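Notes from a small robot cell: the rules we kept

I have been meaning to write up our house rules for a while. We started with a list of 64, copied together from three different places, and by November we were down to 9. The long list was mostly sound. It was just too long for anyone to read before starting the arm, so people stopped reading it.

For anyone new here, I work in a small workshop in Stirnenham where we test bin picking for firms that are thinking of buying a robot and want to know what they are letting themselves in for. The current job is called Hekonis. It is plain work: rectangular blocks in a bin, and the arm has to take them out one at a time.

The first rule is that the bin gets clamped. Always, even for a short run. A bin that moves a few millimetres will spoil a whole morning's figures, and you won't notice until you compare the logs. We check the clamps by hand before the first cycle and again after lunch.

The second is that the blocks are tipped in and left as they fall. It is tempting to tidy them so the first few picks go well. Don't. If two are side by side with a third across them, that is the test, and the customer's bin will look the same or worse.

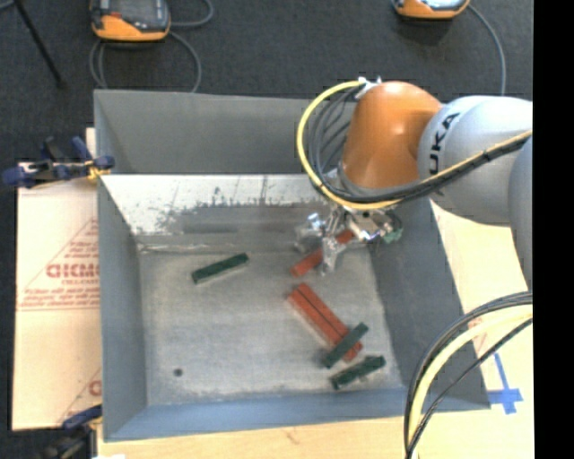

The KUKA over the grey bin, gripper at one of the red blocks.

Third, cables. Ours run along the outside of the arm, and this is where I am strictest. Each bundle is tied along its length, and any free loop has to be long enough for the wrist to turn fully both ways without pulling. Before a new program goes to full speed we run it slowly from start to finish with one person watching the cables and nothing else. It takes 4 minutes. I once skipped it on an older job, the Dimitrov one, and spent the next day fitting a new connector.

Fourth, tape marks stay where they are. If you need to move one, you write down the old position first and tell whoever is on next. We have had a calibration go wrong over a strip of tape that somebody peeled off while cleaning.

Fifth, no hands in the bin while the arm is enabled. I know this sounds too obvious to need a line of its own. But when a block slides into a corner and the arm keeps missing it, you will want to give it a nudge. Stop the arm properly, do what you need to do, step back, then restart. Pausing the program from the screen does not count as stopping.

The other four are about paperwork and I'll keep them short. Write down the gripper settings before you change them. Keep the failed picks in the count. Save the log before you switch off. Sign the sheet.

Tharun Kamath, who shares the cell with me, thinks the failed picks rule should be first on the list, and he may be right. We did nearly 1,000 picks for the Wikisance trial, and the misses were the only part the customer wanted to talk about.

None of this replaces your proper risk assessment or the maker's manual – you need both, and they need to be for your own cell, with your own gripper on it. Our sheet is one side of paper and hangs by the door. I'll put up a copy once I have retyped it, as the present one has a lot of crossing out.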